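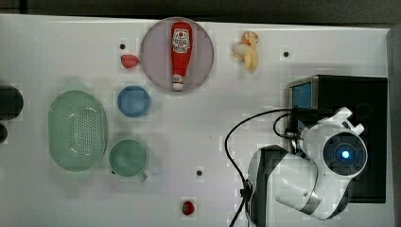

Why Does Tomato Sauce Get Stuck in the Bottle?

By Torunn Lindqvist
22 March 2022

60 shares | 4 comments

You tip the bottle upside down over your chips. You wait. You give it a shake. You wait a bit more. Then – SPLAT! Half the bottle lands on your plate and your chips have vanished under a big red lake.

Has that happened to you? It happens to me all the time, and I think it's one of the best science puzzles you can find in a kitchen. Some people call the red stuff ketchup and some call it tomato sauce, but whatever you call it, it behaves in a very peculiar way.

Let's start with something simpler. Water flows easily. Tip a glass and out it goes. Honey flows too, only much more slowly. Scientists have a great word for how thick and slow a liquid is – viscosity (say it like this: viss-KOSS-it-ee). Honey has a high viscosity and water has a low one. Warm up some honey and its viscosity drops, so it runs off the spoon faster.

Tomato sauce is odder than either of them. Its viscosity changes when you push it around! Leave it alone and it's thick. Shake it, squeeze it or stir it and it turns runny. The name for this is shear thinning, and once you know about it you'll start spotting it everywhere.
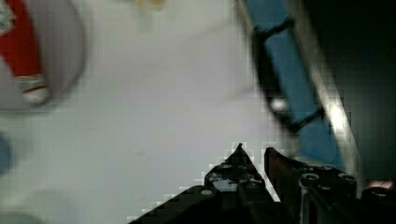
So what is going on inside the sauce? It's full of tiny, squishy bits of tomato floating in watery juice. When everything is still, the bits bump up against each other and get tangled, a bit like a crowd of kids all trying to get through the school gate at once. Think of a red bottle lying on its side across a plate, like the one in the photo. The sauce inside a bottle like that can sit there quite happily with its bits all jammed together. Give it a good hard shake, though, and the bits start to slide past each other and line up. Now the crowd is moving, and the sauce can flow.

That explains the splat, too. At first your shaking isn't strong enough, so you get nothing. Then you shake harder, the sauce suddenly goes runny, and out it all comes in a rush.

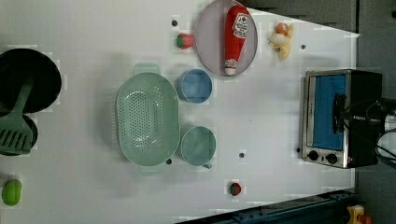 Billatia Kids, Issue 60, page 14

Try it yourself!

You'll need two small bowls, two spoons, some tomato sauce and some honey. Ask a grown-up before you raid the cupboard.

Put a big dollop of sauce in one bowl and the same amount of honey in the other. Leave them both for a few minutes. Now tilt each bowl gently and watch what happens. The honey should start creeping down the side. The sauce might hold its shape for a while, in a little red hill.

Next, stir the sauce as fast as you can while you say the alphabet, then tilt the bowl again straight away. Does it move more easily? Try the same thing with the honey. Stirring doesn't make much difference to honey at all, as long as you don't warm it up.

Write down what you see, or draw it. Drawings are brilliant for this one, especially if you use different colours for before and after.

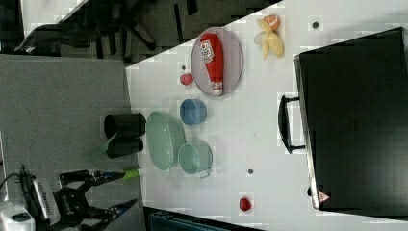 You can also test other things from the fridge. Yoghurt is a good one, and so is mayonnaise. Toothpaste is worth a go as well (not from the fridge, I hope!). It stays put on your brush, but it comes out of the tube when you squeeze. Paint does the same trick. It spreads nicely under the brush, then stays on the wall without dribbling down to the floor.

And if you want to meet something really weird, mix cornflour with a little water. It does the opposite! Stir it slowly and it's a liquid. Punch it and it goes hard. That's called shear thickening, and it's wonderfully messy, so do it outside if you can. Don't tip it down the sink afterwards – it can clog the pipes. Scrape it into the bin.

One last tip for dinner time. Keep the lid on, shake the bottle well first, and then pour gently. Your chips will thank you.

880 people liked this

We use cookies to help our pages work properly. By reading on, you agree to our use of cookies. OK | Change settings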